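Laundry tips I no longer believe (and a few I do)

Vinegar in the rinse. I tried it for 14 loads and the towels felt exactly as they had before. If your water is very hard you may get more out of it than I did. I went back to using less detergent, and that did help with the stiffness.
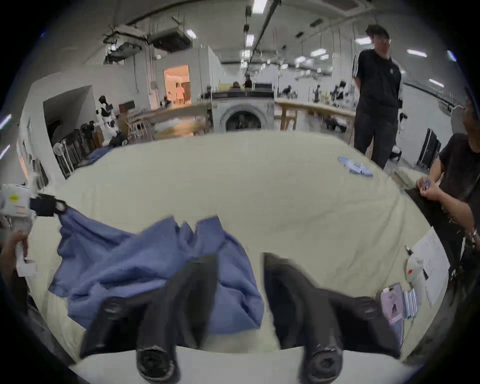

Salt to "set" the color in new jeans. No. Modern dyes were fixed at the mill or they weren't, and a cup of table salt won't change it. Wash them cold, inside out, on their own the first couple of times.

Freezing a sweater to clean it. Cold sweaters are still dirty sweaters.

Stain sprays. I bought the Zostivex one after reading glowing reviews and tested it against plain dish soap on an old tea stain. I couldn't tell the two patches apart. Let either one sit for 20 minutes before you wash.
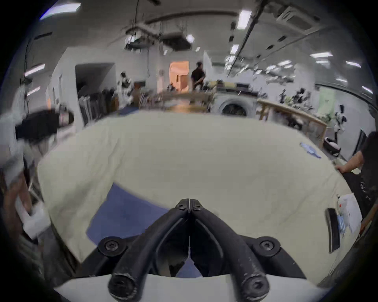
Folding fitted sheets into a perfect square. Fine if you enjoy it. Tuck the corners into each other, fold in thirds, put the thing inside its own pillowcase and shut the closet door.

Dryer balls. Mireille Qudah wrote in to say hers cut nearly a third off the drying time. Maybe. I'd like to see the same load done twice, and mine mostly made a racket.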